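# Keeping the Picking Cell Honest: Writing House Rules for a Shared Robot Arm

Final report, Imogen Catterall, Flulcombe Technical College, second-year automation

## Where I started

When I chose this project in March I thought the standards side would be the dull half. I'd read the two main safety documents for industrial arms, copy out the bits that mattered, and get on with the fun stuff. I was wrong about that! The reading changed how I look at every machine in the building, and the rules ended up being the whole project.

The aim was to write a set of house rules for the bin-picking cell that three groups share: ours, the Clilar group and the final-year team working on Ruchti, their grasp planner. Each group had its own habits. One logged every failed pick and the other two didn't. One taped its positions on the bench and one just remembered them (more on that below).

## What the standards give you, and what they don't

ISO 10218 covers industrial robots and the cells they work in, and ISO 12100 covers how you assess risk on machinery in general. Both are good reading once you get into the rhythm. They make you ask who comes near the arm, when, and with what in their hands. Our lab already had a risk assessment signed off by staff, and I wasn't allowed to change it, which is fair enough.

What the standards don't do is tell a second-year what to check on a Wednesday morning before pressing start. The bin might have been nudged overnight. Somebody might have swapped a test object for one that looks much the same. None of that is dramatic, but it spoils your results, and a bin out of place is also something for the gripper to hit. So my rules sit underneath the official assessment and fill in the everyday part.

## The rules, version 3

**Before a run**

1. Check that the bin is clamped at the rim and doesn't shift when pushed by hand.
2. Compare the bin's position with the tape marks on the bench. If they disagree, stop and re-teach. Don't shove the bin and hope.
3. Look along the cable bundle on the arm and make sure it has enough slack for the lowest reach.
4. Lay out the test objects from the written list. There should be a mix of soft and rigid things, and at least one see-through one.
5. Test the emergency stop.

**During a run**

1. Hands stay out of the bin while the arm is enabled, even if an object has rolled into a corner.
2. One person watches the arm and does nothing else. Typing counts as something else.
3. First run after any change is at 20 per cent speed.

**After a run**

1. Write up every failed pick with the object's name and what the gripper did.
2. Leave the tape where it is.

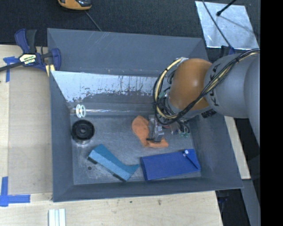
*Photo: I. Catterall, picking cell, Flulcombe*

Cloth is the object I learned most from. A rigid part either gets gripped or it doesn't, but a bunched-up cloth can be held by one fold while the rest drags over everything else in the bin. Our first log sheet only had boxes for "picked" and "missed", so I added a third, "picked with drag", and the Ruchti team asked for a copy straight away – I was very pleased about that.

Clear objects were the other surprise. Shiny tubes give bright highlights and not much else for a vision system to hold on to, and a bare metal bin adds reflections of its own. I wrote the object list so that you can't quietly leave the awkward ones out when you want a better score. That felt like the most important line in the document.

## Trying the rules out

I asked both other groups to use the sheet for 40 runs in total and to scribble on it as much as they liked. They did! The biggest complaint was length. Version 1 ran to five pages and people stopped reading after the first. Version 3 fits on one side of A4 and takes some 5 minutes to work through.

The cable check was nearly cut, as it seemed fussy. A student in the Clilar group argued for keeping it after finding a tie that had worked loose, and I'm glad she did.

Rule 2 under "During a run" still gets broken. In a group of two it's hard to spare a whole person for watching. I haven't solved this, and I didn't want to water the rule down just to make the sheet look better followed.

## What I'd do next

The tape needs replacing with something more permanent. Tape peels, and two groups using the same colour for different positions is asking for trouble. I'd like to try fixed locating blocks screwed to the bench, if the technicians agree.

I'd also like to try the sheet on the Fadudwood cell upstairs, which has a smaller arm and a conveyor. Most of the "before" section should carry across, but the clamp and bin checks will need rewriting for a moving belt. The blank log sheet and the object list are in the appendix.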